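실험노트 / 화요일 / 뮤온 텔레스코프 (Mellbridge 지하 B동)

09:10 시작. 어제 밤샘 런은 아침에 끊었음. 런 번호 172. 로그 파일 끝이 깨져 있어서 마지막 블록 버림. 나머지는 쓸 만함.

오늘 할 일
- 2번 패들 HV 다시 스캔
- 삼중 동시계수 창 폭 확인
- 172번 런 수명 피팅 다시 (배경항 넣고)
- Daiane Vieira한테 TDC 보정표 받기

HV 스캔
2번 패들이 계속 문제. 1번, 3번은 플라토가 깨끗하게 나오는데 2번만 기울기가 남음. 지난주에는 광전증배관 탓인 줄 알고 소켓까지 갈았는데 그대로. 오늘은 문턱값부터 건드려 봄. 디스크리미네이터 문턱 40 mV로 올리니까 잡음 계수가 확 줄었다. 대신 낮은 전압 쪽에서 진짜 신호도 같이 잘리는 느낌. 플라토 시작점이 오른쪽으로 밀림.

전압 올릴 때마다 안정될 때까지 기다려야 하는데 첫 두 점은 급하게 찍어서 믿으면 안됨. 표에 물음표 해둠. 세번째 점부터는 제대로 기다렸음.

결론은 아니고 임시로: 2번은 990 V에서 고정. 1번이랑 3번은 예전 값 그대로. 노트 앞쪽 표지 안에 붙여놓은 값표 고쳐야 함 → 고쳤음 (연필로).

주의: Zurnix 전원장치 2번 채널 다이얼이 살짝 헛돈다. 다이얼 눈금 믿지 말고 멀티미터로 읽을 것. 꼭 분압기 탭에서. 고압 직접 찍지 말고!!

동시계수 창
10:50. 지연 케이블 하나씩 바꿔 가며 1-3 사이 지연곡선 찍음. 가운데가 평평해야 되는데 왼쪽 어깨가 처짐. 케이블 라벨이랑 실제 지연이 안 맞는 게 하나 있었음. 라벨 떼고 상자에 따로 뺐다. 그거 빼고 다시 찍으니 어깨 정상. 한시간 날림.

창 폭은 그대로 두기로. 줄이면 우연 동시계수는 줄지만 지금 단일 계수율에서는 어차피 작음. 계산은 뒷장에 있음. 단위 틀렸던 거 줄 긋고 다시 씀.

삼중 동시계수율이 지난주보다 약간 낮다. 기압 때문일 수도. 기압 기록은 로거에 있는데 로거 시계가 서머타임으로 되어 있어서 한시간 어긋남. 합칠 때 빼줘야 함. 아직 안 뺌.

수명 피팅
런 172. 정지 후 붕괴 후보 1,694개. 선택 조건은 1-2 맞고 3 안 맞고, 그 뒤에 2에서 두번째 펄스. 첫 펄스 직후 구간은 잘라냄 (애프터펄스).

지수함수 하나로만 맞추면 수명이 길게 나온다. 당연한게 꼬리에 평평한 배경이 깔려 있음. 상수항 넣으니까 내려와서 자유 뮤온 값이랑 오차 안에서 맞음. 근데 구간 시작점을 뒤로 옮기면 값이 같이 움직임. 음의 뮤온 포획 성분이 섞여서 그런 건지, 애프터펄스가 아직 남은 건지 구분이 안 됨. 신틸레이터는 탄소니까 포획 영향이 크지는 않을 텐데.

최소제곱으로 한 거랑 우도로 한 거 비교함. 빈에 몇 개 없는 꼬리 쪽에서 차이가 남. 최소제곱은 빈 칸을 그냥 버리니까 편향되는 게 맞다. 앞으로 우도로 통일. 예전 런들도 다시 돌려야 하는데 스크립트가 경로를 하드코딩해놔서 귀찮음. 내가 한 짓이라 할말 없음.

빈 폭도 바꿔 봄. 두 배로 해도 중심값 거의 안 움직임. 이건 안심.

점심 먹고 다시 봄. 시작점 의존성 그래프 그려 보니 앞쪽만 휘고 뒤는 평평. 그러면 애프터펄스 쪽 혐의가 더 큼. 2번 패들 전압 낮추고 다시 한 런 받아 보면 알 수 있을듯. 990보다 아래는 효율이 떨어지니까 그것도 같이 보정해야 됨. 머리 아픔.
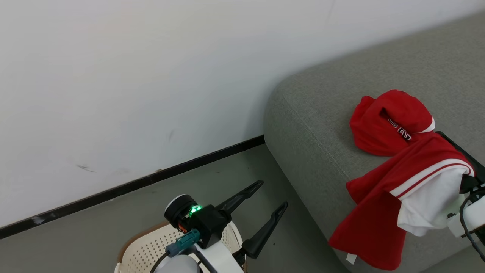 TDC 보정
14:20. Daiane가 보정표 보내줌. Holst 펄서로 찍은 것. 메일에 "낮은 채널 쪽은 선형 아님, 직선으로 맞추지 말 것"이라고 써 있음. 우리는 여태 직선으로 맞췄음... 수명 값에 들어가는 계통오차를 다시 계산해야 한다.

보정표 넣고 172 다시 돌림. 중심값 조금 내려감. 시작점 의존성도 약간 줄었는데 없어지지는 않음. 그러니까 일부는 TDC 비선형, 일부는 여전히 애프터펄스. 둘 다였던 거.

Daiane 의견: 펄서 신호를 두 갈래로 나눠서 한쪽만 지연시키고 가짜 붕괴 사건을 만들어 보자고. 그러면 트리거 논리 전체를 한번에 검증 가능. 좋은 생각. 분배기 필요. Jarkerville 쪽에 여분 있다고 들었는데 물어봐야 함.

배경항에 대한 메모
상수항이 정말 상수인지도 확인 필요. 우연 배경은 단일 계수율에서 계산할 수 있으니까 피팅에서 나온 값이랑 비교하면 됨. 비교해 보니 피팅 쪽이 높다. 단일 계수율이 런 중에 변했을 가능성 (온도? 밤에 난방 꺼짐). 시간대별로 쪼개서 보기로. 통계가 모자라서 쪼개면 수명은 못 맞추고 꼬리 계수만 비교.

쪼갠 결과: 앞 절반이랑 뒤 절반 꼬리 계수 차이 있음. 뒤쪽이 적다. 밤에 PMT 식으면서 암계수 줄어든 거랑 방향은 맞음. 온도 센서를 2번 패들 옆에 붙이자. 테이프 말고 열전도 패드로.

각분포
원래 오늘 하려던 건데 못함. 천정각 돌리는 축 나사가 뻑뻑해서 각도기 눈금 읽기 전에 이미 밀림. 윤활 하고 나서. 코사인 제곱 비교는 다음으로 미룸. 기하 수용도 몬테카를로는 돌아가고 있음, 패들 간격을 옛날 값으로 넣은 것 같아서 다시 확인할것.

그룹 미팅 얘기 (짧게)
이론쪽에서 뮤온 g-2 얘기 또 나옴. 격자 계산이랑 분산관계 쪽 값이 어긋나는 문제. 우리 장치랑은 아무 상관 없지만 학생들이 질문 많이 함. 강입자 진공편극 부분은 내가 설명하다가 꼬임. 다음 미팅 전에 정리해서 한 장짜리 만들기. 발표자가 초대칭으로 설명하는 그림도 보여줬는데 매개변수 공간 색칠한 범례가 안 보여서 다들 헤맴.

내일 이후
- 2번 패들 전압 낮춘 밤샘 런
- 로거 시계 고치고 기압 보정
- 스크립트 경로 빼서 설정파일로
- 분배기 문의 (Jarkerville)
- 지연 케이블 전부 라벨 다시 확인. 하나 틀렸으면 또 있을 수 있음
- 값표 연필로 쓴 거 펜으로

17:45 새 런 시작. 설정은 172번이랑 같고 2번 문턱만 40 mV. 전압은 990 그대로 뒀음, 한번에 하나씩만 바꾸기로. 디스크 용량 확인함. 시작하고 첫 십분 계수율 정상. 문 잠그고 감.

추가 (집에서 적음): 런 시작할 때 TDC 보정표 파일 이름을 옛날 걸로 둔 것 같음. 원시 데이터는 상관없고 온라인 그래프만 틀리게 나옴. 아침에 그래프 보고 놀라지 말것.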